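Joscha Grube
Thread, Nov 30, 2025

1/ My sister-in-law asked over dinner whether she should hold off on hiring a cleaner because "the robots are basically here." I had a mouthful of potatoes and a job in automation, so I said I'd write it up. Sorry, Ines. It got long.

2/ Short version: hire the cleaner.

3/ Longer version. I spend my days at Pesteo, where we put arms on benches for small shops that would like a machine to do the boring part. The boring part is nearly always tidying. Parts come in mixed, parts need to go out unmixed, and a person with a podcast on does it for six hours.

4/ People think the hard chores are the ones that look hard. Welding looks hard! There are sparks! But the weld is in the same place every time, and somebody was paid a lot to make sure of it. A sock is never in the same place twice.

5/ Every demo reel you've seen of a robot folding a shirt is a reel of one shirt. Ask about the second shirt. Ask about the shirt with one sleeve inside out. Watch the sales guy's face do the thing.

6/ I own a Nuvlow, which is a floor robot, and I'll defend it up to a point. It does the hallway. It does the kitchen if I first pick up the chairs, the dog bowl, the dog, the bath mat and any cable thicker than a noodle. I have become its assistant. It starts at 10 and I start at 9:30.

7/ In October it found one of my kid's crayons and took it on a tour of the downstairs. Orange. I'd call the coverage excellent.

8/ So what does work? Dishwashers work. Washing machines work. Notice that neither one has hands. We took the chore, built a box around it, and left the loading and unloading to you, forever. That was the deal, and it was a pretty good deal.

9/ What people want now is the loading and unloading. That's the hands part, and hands are where my industry goes to feel humble.

10/ A shop-floor story. Diekmann makes cabinet hardware, and the owner wanted an arm to sort returned hinges into bins. We ran a trial tray of 204 pieces. The arm got through all but 55 without somebody stepping in. Our engineers were pleased. The owner looked at the 55 and asked who was going to do those. Fair question. His nephew did those.

11/ And the nephew, I have to report, was faster on the other ones too.

12/ Where the arm did win was at hour seven. It doesn't get bored, and it doesn't develop opinions about hinges. If your chore is dull enough and the stuff is similar enough and you don't mind a human nearby, you might have a use for one today. That's a lot of ifs for a sentence I get paid to say at trade shows.

13/ The benchmark crowd has the right idea, I think. Skip the kitchen and go down to nursery school. Put some blocks on a board, sort them by color, and see if the machine can do that on a Tuesday morning in the same shape as it did for the investors. (I don't know what day the investors came. It's a figure of speech.)

14/ A reply already says "my toddler can do that." Yes! Your toddler is a miracle of engineering and you should be nicer to him. He also quits after four blocks and puts one in his mouth, so let's call it a draw.

15/ Since several of you want to know what this kind of work looks like up close:
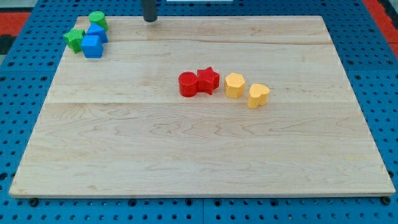
Unrolled thread · 6 min read

16/ Color sorting, in all its glamour. Greens and blues over in the far corner, reds and yellows out in the middle of the board. The reds are touching. The yellows have a bit of daylight between them. Whether you'd sign off on the yellows depends on how you wrote the rule, and I promise you there was a meeting about how to write the rule.

17/ Look at the shapes, too. A cylinder, fine, you can grab that from any side. Now go pick up a star. Or a heart. Where do you squeeze a heart? You've never had to think about it, and some poor piece of software has to think about it every single time.

18/ Also consider everything that isn't on that board. No cereal, no mail, no mug with an inch of coffee in it. The board is bolted to a table full of holes. If your kitchen counter looks like this, you don't need a robot. You may need a hobby.

19/ "But it's only eight blocks." Right. Your junk drawer is the same problem with the lights off.

20/ Somebody in the replies brought up Rultura, the startup promising a home helper that puts away groceries. I've seen their booth. The helper put away a box of crackers very nicely. I asked for eggs. They gave me a tote bag.

21/ It's a decent tote bag. I use it for groceries, which I put away myself.

22/ I don't want to be the grump here. Five years ago I wouldn't have bet on an arm handling mixed shapes without a custom fixture for each one. These days I'd put down a little money. Lunch money. The change since then is real, it just isn't the size of a cleaner yet.

23/ If you run a shop and want to know whether your chore is ready, try this. Put on thick oven mitts, close one eye, and do the job for ten minutes. If it went OK, call me. If you swore, call your nephew.

24/ For Ines: Thursdays are apparently open with the lady two doors down from you, and she does windows. No firmware. She will move the chairs herself.

25/ Muting this now. The Nuvlow is beeping from under the couch and wants to be carried home.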